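Aug 4, 2024

Sunday in the lab, quiet building, and we found it! The handover fault that has been eating our evenings is a homing problem in the gripper, and I'm so pleased I'm writing it down before tea.

What kept happening: right arm picks the stick, holds it upright, left arm comes in to take it, and somewhere on the approach the right gripper decides it is holding nothing and opens. Stick falls over, left arm carries on and closes on air. Last night it did it on run 76, then again on the very next one.

Nivaldo thought it was the force threshold. Fair guess, so we raised the closing force first. No change. Then we lowered the approach speed from 220 mm/s to 70. Still dropped it, only slower, so we got a much nicer look at it!

Then I plotted finger position against time and there it was. The zero shifts a tiny bit every time the gripper re-homes, always the same way. The stick is so thin at the base that it doesn't take much drift before "closed on stick" reads the same as "closed on nothing". The fat blocks never showed it. Lovely bug.

Safety bit, please read. When the grip flag drops, the left arm does NOT stop. It finishes its move with the other gripper opening right next to it. Nazareno had his hand on the stop both times, but that can't be the plan. Until it is fixed: nobody reaches in to rescue a stick, and no unattended runs on the Prevville script.

Done today:
- re-home only at start-up, not between runs
- grip flag now looks at motor current as well as position
- lost grip should pause both arms (written, not tested)

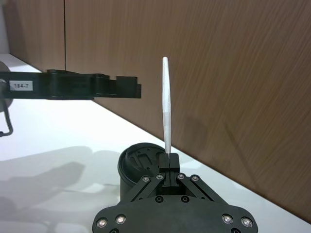
Stivent Robotics Workshop - Two-Arm Handling Group

Stick upright in the fingers, arm 184-7 over to the left with a gap still between them. It's the approach part of the move where I'd watch the flag.

Still to do: test the pause with both arms well apart, then 420 handovers with someone sitting there. Ask Palumbo if their grippers drift too. Nivaldo has the plots.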